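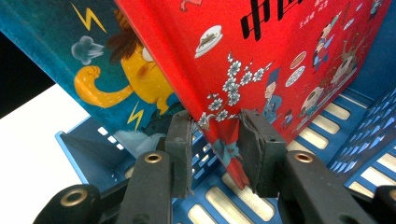 A red hardcover book in a blue plastic crate.

Skorari Opens Evening Counseling Program for Working Adults

NURKANURA, September - Skorari, a nonprofit outpatient mental health provider, today announced the opening of an evening and weekend counseling program at its Fladus Street clinic. The program offers individual talk therapy to adults whose work hours make daytime appointments hard to keep. Appointments are available until 9 p.m. on weeknights and on Saturday mornings.

The program follows a survey of 1,971 current and former clients carried out by Skorari earlier this year. Difficulty getting away from work was the reason most often given for ending therapy early, ahead of cost and travel. Many of those who answered also said they had not told an employer that they were seeing a therapist and did not wish to explain a regular absence.

"People should not have to choose between a staff meeting and an hour of care," Skorari said in a statement. "We heard this from office managers, nurses, drivers and parents. The new hours are our answer to them."

Clients in the program will meet with the same licensed therapist each week. Standard sessions last 50 minutes. Longer sessions of 80 minutes may be scheduled when the client and therapist agree that more time is needed, for example after a death in the family or during a separation. Clients who are thinking of coming more often, or of stopping, are encouraged to raise the matter in session, and therapists have been given added training in how to handle that conversation.

The clinic expects to serve roughly 60 new clients in the first months of operation. Fees are set on a sliding scale according to household income, and most major insurance plans are accepted. Phone and video sessions are offered to established clients who are traveling or unwell - first appointments take place in person.

Start-up costs were met in part by a grant from the Poojary Fund, which supports outpatient care in the region. The grant covers therapist salaries during the evening shift and a clinical supervisor, who will be on site at all times when clients are being seen.

Adults age 18 and over may refer themselves. No doctor's note is required. Intake calls are taken on weekdays from noon to 7 p.m. through the Skorari front desk, and new callers are normally offered a first appointment within 2 weeks.

The program does not provide emergency care. Anyone in immediate danger should call 911. The 988 Suicide and Crisis Lifeline is available by call or text at any hour.

About Skorari
Skorari provides individual, couples and group therapy to adults in Nurkanura and nearby towns. Media requests may be directed to the communications office at the Fladus Street clinic during business hours.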